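The Space Beneath the Stairs

Opinion, by Yolanda Boateng

Members of the Bellamy Workshop Association have been asked to comment on the plan to box in the stairs on the main floor and hang a lowered ceiling throughout. I wish to record my objection to both parts of it.

The case for enclosure rests on storage. The proposed closet would hold 222 cubic feet, and the Association already rents more than that at Vuscombe. What would be lost is the underside of the staircase, where the treads and stringers can be read by anyone who works below them. Joinery is seldom so plainly on view.

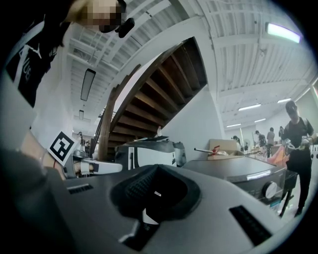

The main floor at Bellamy, with the stairs and open metal decking.

The ceiling deserves the same restraint. Corrugated decking is not handsome to every eye, but painted white it throws light back into the room, and a leak shows itself early. Panels would hide both the beams and the damage. Mr. Castellanos has argued that a lower ceiling would be quieter. That may be so — hung baffles would serve as well, and they can be taken down again.

I ask that the two items be voted on separately in March.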